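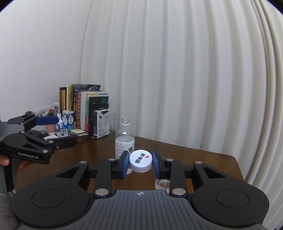 Drostora is looking for people who want to take part in our study of daily drinking habits, which starts in September in the town of Skanis. We want to learn how much people drink during a normal working day, what they drink, and at which hours they forget to do it. Many of us have a bottle near the hand from morning to evening, like the clear plastic one with the white label, and still we cannot say in the evening how much went out of it. A white cap with a small red drop printed on the top may stand open beside the keyboard for hours, and no sip is taken. We find this interesting, and we would like to understand it better together with you.

Who we are

Drostora is a small office for research on food and everyday health. We work in Skanis, on the second floor of the Bollow building, above the bicycle shop. Before this study we did one on school lunches and one on how older people shop for bread. We do not sell drinks and no producer of drinks gives us money. The study is paid by the Desmet fund, which supports research on life at work.

Who can take part

We are looking for 200 participants. You can apply if you are 18 years or older, if you live or work in Skanis or in the villages near it, and if you work at least 3 days in the week. The kind of work does not matter. In the last study we had too many office people, so we are especially glad to hear from drivers, nurses, shop workers, teachers, cooks, gardeners and everybody who works outside or at night.

Please do not apply if you have a disease of the kidneys or of the heart, if your doctor has given you a limit for drinking, or if you are pregnant. For these persons the amount of liquid is a medical question, and our study is not prepared for it. If you take medicine every day and you are not sure, write to us first and we will ask our study nurse.

You need to read and write simple English, as the diary exists only in this language for the moment. A Dutch version is planned for spring, but it is not ready and we cannot promise it.

What you will do

The study goes over 14 days. On the first day you come to our office for one meeting, which takes less than an hour. We explain the diary, you fill in a form about your work and your sleep, and we measure your height and weight. You may keep your clothes on, only the shoes must be taken off.

After this you write in the diary every time you drink something. You write the hour, the kind of drink and the amount. For the amount you get a small measuring cup from us, so that you can find out once how much goes in your own mug or glass at home. After the first evening most people know their cups and do not need to measure again. Soup counts as a drink in our study, yoghurt does not. Coffee and tea count fully. Beer and wine also count, and please write them down as they were - we are not here to judge, and your employer will never see the diary.

On 3 of the days, which you can choose yourself, we also ask you to answer a short list of questions before you go to bed. They are about thirst, headache, how tired you feel and if it was easy to get a drink at your workplace. Some people are not allowed to have a bottle with them when they work, or they must walk a long way to a tap. This part is very important for us, so please do not leave it empty.

At the end you bring the diary back to the office, or you send it in the envelope which we give you. The postage is already paid.

Please do not change your habits for the study. Several people told us last year that they started to drink more from the first day, because they wanted to have a nice diary. We understand this very well, but for us a diary with one coffee and half a glass of water is as useful as a full one.

What you receive

For a complete diary you receive 45 euros, by bank transfer or as a voucher for the market hall. If you must stop earlier, for example because you get ill, we pay you for the days you have done. The travel to our office by bus or train is paid back when you show the ticket. We cannot pay for parking.

When the study is finished you can also get a page with your own results, where you see your average for each part of the day. Please tick the box for this on the form, otherwise we do not send it.

Your data

Your name is kept apart from your diary. The diary has only a number. Two persons in our office can see which number belongs to which name, and this list is destroyed when all payments are done. You can leave the study at any time and you do not have to give a reason. If you wish, we then delete what you have written until that moment.

How to apply

Please fill in the short form on this website, or take a paper form from the box at our entrance. We need your name, your age, your kind of work and a telephone number where we can reach you between 9.00 and 17.00. If you work at night, write this on the form and we will call in the late afternoon.

For the last study we received 965 applications, and it took us a long time to answer all of them. Please be patient if you do not hear from us in the first weeks. Everyone gets an answer, also those whom we cannot take. We do not choose by who is first - we try to have a good mix of ages and professions, so it is also fine to apply near the end of August.

Couples and colleagues may apply together, but each person needs an own form. If two people share the same kitchen, please tell us, then we give you measuring cups in different colours.

The office is on the left side of the stairs. There is a lift, but the entrance to it is from the yard, so ring at the door with the name Drostora and we come down to open.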